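About Wevside Women's Softball Club

Wevside is a softball club for women and girls. We play fastpitch on the two diamonds at Gounder Road and run teams from under-12s up to open age. We are a members' club, run under a written constitution, and we own nothing except our kit, a line marker and a storage container.

How the club started

The club grew out of a works side at the Lelent mill, which played friendly matches on the mill's sports field against other firms in the valley. When the mill closed its social club the field went with it, and the players had a choice between joining a side in Trutach or setting up on their own. They did both. For two seasons most of them played in Trutach colours while they looked for a ground nearer home.

Gounder Road was a football pitch at the time, with poor drainage at the river end. The council agreed to let the club use it from spring to early autumn, and the first diamond was laid out at the dry end, which is why home plate faces away from the car park. The second diamond came later, when the drains had been replaced. It is a little shorter in left field and is used mainly by the juniors.

Teams

We have 5 teams this season: under-12, under-15, under-18, a development side and the first team. The development side takes adults who are new to softball as well as players coming up from the under-18s. It plays in the lower division of the valley league and gives everyone on the team sheet time in the field.

The first team plays in the upper division and enters the county cup. It has reached the cup final twice and lost both, to Trutach each time. League results have been better. The side has finished in the top half of the table in every season since it went up. 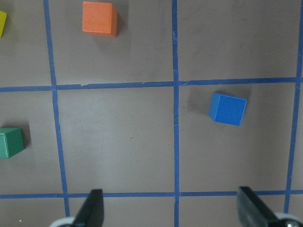 Membership now stands at 100, of whom 28 are in the under-12s and under-15s. Growth in the younger age groups has come mostly from the spring sessions we hold in local primary schools. Girls who come along from those sessions can train for a month before they have to join.

Training

Outdoor training is held twice a week from April to September. Pitchers and catchers have an extra hour before the main session. In winter we move into the sports hall at Wevside High School, where there is room for throwing, footwork and batting into nets, but no full infield practice. Winter training starts again properly in February – players who want to be considered for the first team are expected to attend from then on.

New players do not need their own equipment. The club lends helmets, bats and a limited number of gloves, including some for left-handed throwers. Studs must be moulded, as metal spikes are not allowed in our league. Juniors must wear a face guard when fielding in the infield.

Coaching and umpiring

Each team has a head coach and at least one assistant. All coaches hold a current qualification and a first aid certificate, and anyone working with juniors has been through the usual background checks. We pay course fees for members who want to qualify as coaches, umpires or scorers, on the understanding that they help the club for one full season afterwards.

The ground

Gounder Road has changing rooms, toilets and a small kitchen, all shared with the football club. There is parking for visiting teams by the main gate. Coaches should use the lower entrance, as the turn at the top is too tight. Spectators are welcome and there is no charge for league games. Dogs must be kept on a lead and behind the fence.

Last year we raised £1,222 towards a new backstop for the second diamond. The work is due to be finished before the first home game.

Joining

Adult and junior membership forms are on the Join page, along with fees for the season. Fees can be paid in one go or monthly. If cost is a problem, please speak to a coach – there is a hardship fund and requests are kept private.

Page last updated 9 December 2018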